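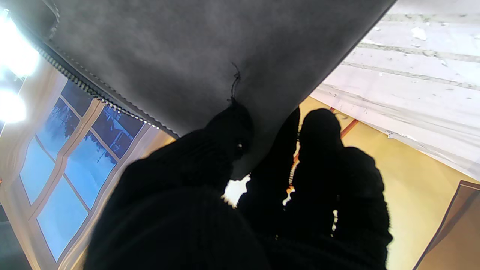

How to Fix a Metal Zipper That Sticks or Splits

By Wendy Hartley
7/6/26

3 comments | 7 shares

Most metal zippers that give trouble can be put right at home without taking the zipper out. The usual faults are a slider that drags, teeth that come apart behind the slider, and loose threads or fabric caught in the track. The steps are the same for a jacket, a bag or a cushion cover. Thick, soft fabrics such as felt and brushed fleece need extra attention to lint and to the seam along the tape.

What you need

A graphite pencil or a plain white candle
An old toothbrush
Small sharp scissors
Needle-nose pliers
A hand sewing needle and polyester thread to match the tape
Dish soap and a damp cloth

Look at the zipper first

Lay the item flat on a table in good light. Open the zipper all the way and run a fingertip along each row of teeth. You are feeling for a tooth that leans, a gap where one is missing, or a rough spot. Then look at the tape, the woven strip that holds the teeth. If the tape is torn or has pulled away from its stitching, mend that before you work on the slider. A zipper pulled against a loose tape will tear it further.

Check the lining side too. On many jackets the lining sits close to the teeth and gets drawn in at the same place every time.

Clean the teeth

Brush both rows with the dry toothbrush, working from the bottom to the top. Felted fabric sheds, and the fibers pack down between the teeth. Pick out anything stubborn with the tip of the needle. If the teeth are greasy, put a drop of dish soap on the brush with a little water, scrub, and wipe with the damp cloth. Let it dry completely before going on. Wax over damp metal does very little.

Trim loose threads

A thread hanging near the zipper will sooner or later end up in the slider. Do not pull it. It may be the end of the seam, and pulling can undo several stitches at once. Hold it straight and look at where it comes out.

If it is just a tail, snip it 2 or 3 millimeters from the fabric. If it comes out of a seam that is opening, leave it long, thread it through your needle, take it to the wrong side and knot it there. When the tail is too short for that, sew over the spot with new thread, starting half an inch before the gap and finishing half an inch after it. Use small backstitches and stay on the original stitching line.

Free a stuck slider

If fabric is caught, do not force the slider up. Hold the slider still with one hand and pull the fabric sideways, away from the teeth, with the other. Ease the slider back a tooth at a time while keeping the fabric under tension. It can take a few minutes on a thick jacket.

If nothing is caught and it still drags, rub the pencil point along both sides of the teeth, front and back. Move the slider up and down a short way, then rub again. On pale fabric use the candle, as graphite leaves gray marks. Brush off the excess afterward.

I have used bar soap when there was nothing else in the house. It works for a while, but it collects lint.

Close up a slider that lets the teeth split

When the teeth mesh and then come apart behind the slider, the slider has usually spread. Move it to the bottom of the zipper. With the pliers, squeeze one side of the slider gently, at the rear end, where the meshed teeth come out. Do the same on the other side. Try the zipper. Repeat with a little more pressure if needed. Go slowly, because an overtightened slider will jam and the metal can crack if you try to pry it open again.

If it still splits after nearly 7 tries, replace the slider. Sliders are sold by size, and the size is often stamped on the back. Naylor on the corner of our main street keeps loose ones in a drawer, and Plirkunik sells them in mixed packs. Take the old one with you if you can.

Straighten a bent tooth

Grip the tooth with the tips of the pliers and nudge it back in line with its neighbors. If it has come loose on the tape, press it closed over the cord. A missing tooth near the bottom can be dealt with by sewing a new stop just above the gap. Make eight or ten tight stitches across both rows, and the slider will no longer travel past that point. A missing tooth in the middle means a new zipper.

Aftercare

Close zippers before washing and turn the item inside out. Dry it flat or hang it with the zipper closed, so the tape does not dry wavy. Wax the teeth again in October, before winter coats come out.

Share 7

Comments (3)

Arif Yusof
Candle worked on my work jacket. The pencil made a mess on my sleeve, so wear an apron.

Tracey Dawber
Does the plier method work on plastic zippers as well?

Wendy Hartley
Tracey, yes if the slider is metal, and most are. Don't squeeze the teeth themselves.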